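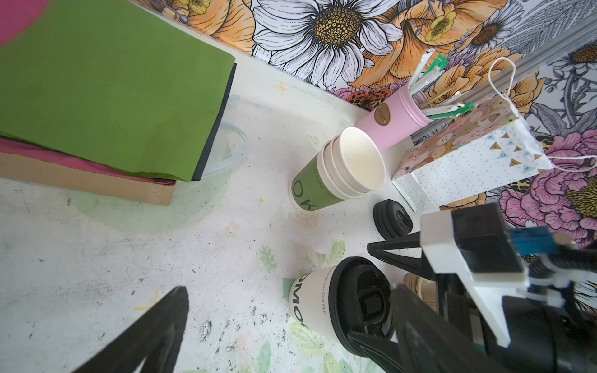

Floral wallpaper with white daisies and pink peonies behind a white tabletop.

Prodlow to open second wallpaper and paint store in Camargo this March

CAMARGO - Home decorating retailer Prodlow will open its second store in March, in the former Paltell furniture building on the east side of Camargo. The new store covers 1,224 square meters on one floor and will stock wallpaper, interior paint, curtain fabric and hanging tools.

Large floral prints have been the best-selling group at the company's first store for the past two seasons, and they will take up the front section in Camargo. Customers can borrow sample books overnight or buy a cut sample to tape up at home.

The store will also be the first to carry Jarier, a line of paste-the-wall papers sold by the roll. Jarier will launch with 70 patterns. Matching paint can be mixed at the counter while customers wait.

Evening classes in measuring, pasting and matching a repeat will begin a month after opening. Classes are free but places must be booked at the store.

The first 100 customers on opening day will receive a seam roller. Doors open at 9 a.m. Parking is behind the building, with the entrance on the mill side.

Trade accounts held at the first store will be valid in Camargo from opening day.

Media contact: Prodlow press office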